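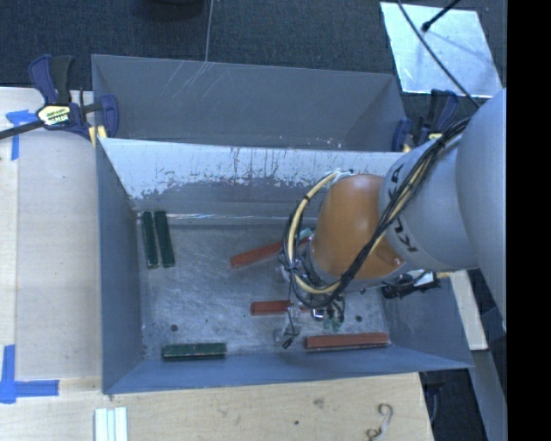

Sourdough Starter FAQ
Filed under: Baking Basics, Bread
14 comments | 2 shares

What flour should I feed it?
Unbleached all-purpose works. Whole rye ferments faster and needs slightly more water. Changing flours is fine, but expect two or three slow feedings afterward.

What ratio do you use?
One part starter, two parts flour, two parts water, by weight. In a cool kitchen, go to equal parts of all three. The starter will peak sooner.

Can I measure in cups?
You can, but a cup of flour varies with how it is packed. Our tested formulas, including the Kivevano rye loaf, are written in grams only. The Kivevano dough takes 144 g of ripe starter and 302 g of water.

There is gray liquid on top. Is it dead?
No. The liquid is mostly water and alcohol, and it means the starter is hungry. Pour it off or stir it in, then feed. Pink or orange streaks, or any fuzzy growth, mean the whole jar goes in the trash.

How long will it keep in the refrigerator?
Feed it once a week. A neglected jar can often be revived with daily feedings at room temperature. Hélder Prata revived one last June after two months without a feeding, and it took five days to double again.

Does the float test work?
Partly. A spoonful that floats is holding gas. Rye starters often sink even when ripe, so go by the rise in the jar.

Can I dry it?
Yes. Spread it thin on parchment, leave it until brittle, and store the flakes in a sealed jar away from light. To restart, soak one part flakes in two parts water, then feed as usual.

Who answers the questions?
Kaja Strazds, who also maintains the formulas. Last updated 11 March 2026.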